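Neun Sekunden für den Korb

Kurzgeschichte

Drucken | Per E-Mail senden

Der Korb gehörte meiner Mutter, und das habe ich bei Nateck natürlich keinem erzählt. Offiziell lief er als "Behälter, flexibel, geflochten". Ich hatte ihn im April aus ihrem Flur in Gramau mitgenommen, zusammen mit zwei Mänteln und einer Kiste Gläser, und als Cabello in der Frühbesprechung fragte, ob jemand etwas mit einem ordentlichen Henkel zu Hause habe, hob ich die Hand, bevor ich nachgedacht hatte.
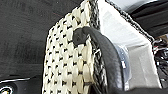

Marcelino Bustamante
Autor und Erzähler, schreibt kurze Prosa über Arbeit und Technik

Man muss sich meinen Beruf so vorstellen: Ich führe einen Arm. Nicht meinen, den anderen. Ich halte die Griffe, der Arm macht mit, und alles, was wir zwei zusammen anstellen, wird aufgezeichnet und kommt in den großen Topf, aus dem das Modell lernt. Eine Episode heißt: hin, greifen, heben, ablegen, zurück. Neun Sekunden, wenn es gut läuft. 100 Episoden sind eine anständige Schicht, und abends träume ich, dass ich meine Zahnbürste in einen Behälter lege und auf das Piepen warte.

Cabello saß hinter mir und vergab die Noten. Sie hatte eine sehr genaue Vorstellung davon, wie ein gutes Beispiel aussieht - ruhig, ohne Zögern, ohne Schlenker. "Du zögerst", sagte sie an dem Tag, als der Korb zum ersten Mal dran war.

"Ich ziele", sagte ich.

"Nein, du zögerst. Vor dem Henkel. Bei allen anderen Sachen machst du das nicht."

Sie hatte recht (sie hat leider fast immer recht). Meine Mutter hatte diesen Henkel immer mit zwei Fingern angehoben, so ein bisschen geziert, als wäre etwas Lebendiges drin, und jedes Mal, wenn ich mit dem Greifer in die Nähe kam, wollte ich es genauso machen. Dabei hat der Arm gar keine zwei Finger in dem Sinne. Er hat Backen, und Backen zieren sich nicht.

Also nahm sie mir den Korb erst mal weg und gab mir die einfachen Aufgaben zurück, das Kleinzeug und die weiße Schale. Ehrlich gesagt war ich erleichtert! Schale und Bügel kann ich im Schlaf. Man fährt gerade drauf zu, geht runter, fertig, und an eine Schale hängt sich keine Erinnerung. 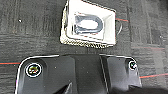

Der U-förmige Bügel in der weißen Schale, davor der Greifer über dem grauen Teppich.

Bis zum Mittag hatte ich so viele Einser, dass Cabello mir ein Stück von ihrem Mohnkuchen abgab. Sie wollte wissen, woher ich den Korb hatte. Vom Flohmarkt, sagte ich. Sie nickte und kaute und schaute dabei auf ihren Bildschirm, wo meine Episoden untereinanderstanden, 817 Stück aus dieser Woche, jede mit einer kleinen Kurve daneben. An den Kurven sieht man, wo jemand langsamer wird. Da hätte ich auch gleich die Wahrheit sagen können.

"Wir müssen ihn trotzdem machen", sagte sie. "Pruteck will Körbe. Pruteck will ausdrücklich Körbe mit Henkel."

Pruteck war der Kunde, und was Pruteck mit dem fertigen Modell vorhatte, wusste bei uns keiner so genau. Irgendwas mit Haushalten. Irgendwo sollte also einmal eine Maschine durch einen Flur fahren und einen Korb hochnehmen, und wie sie das tat, würde zu einem winzigen Teil davon abhängen, wie ich es an diesem Nachmittag getan hatte. Ich habe den Gedanken ein paarmal im Kopf herumgedreht - und dann bin ich mir erst mal einen Kaffee holen gegangen.

Als ich zurückkam, stand eine andere Aufgabe auf dem Plan. Nicht mehr der Henkel, sondern der Inhalt: reinschauen, finden, herausholen. Das war fast schlimmer. In diesen Korb durfte ich als Kind nämlich nicht fassen. Da lagen die Rechnungen drin und die Stricknadeln und im Dezember die Geschenke, und wer hineinlangte, bekam eins auf die Finger.

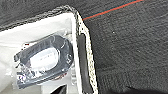 Ich atmete aus und fuhr los. Und dann machte ich es eben doch so, wie ich es wollte, ganz langsam, mit einem kleinen Halt über dem Rand, so lange, wie man als Kind lauscht, ob jemand im Treppenhaus ist. Erst danach runter, zu, hoch. Vierzehn Sekunden. Hinter mir hörte ich Cabello auf ihrem Stuhl herumrutschen.

"Das war ein Zögern", sagte sie.

"Ja."

Sie hätte die Episode löschen müssen, dafür gab es eine Taste, die war schon ganz blank. Stattdessen rollte sie näher heran und ließ die Aufnahme noch einmal laufen, und dann noch einmal.

"Kannst du das wiederholen?", fragte sie. "Genau so?"

Im Datensatz für Pruteck sind am Ende 2.736 Episoden gelandet, und in ziemlich vielen davon hält der Arm am Rand des Korbs kurz an. Cabello hat ins Protokoll geschrieben: "Annäherung vorsichtig, beibehalten." Den Korb habe ich abends wieder mit nach Hause genommen. Er steht jetzt bei mir im Flur, und die Rechnungen sind auch wieder drin.

Drucken | Per E-Mail senden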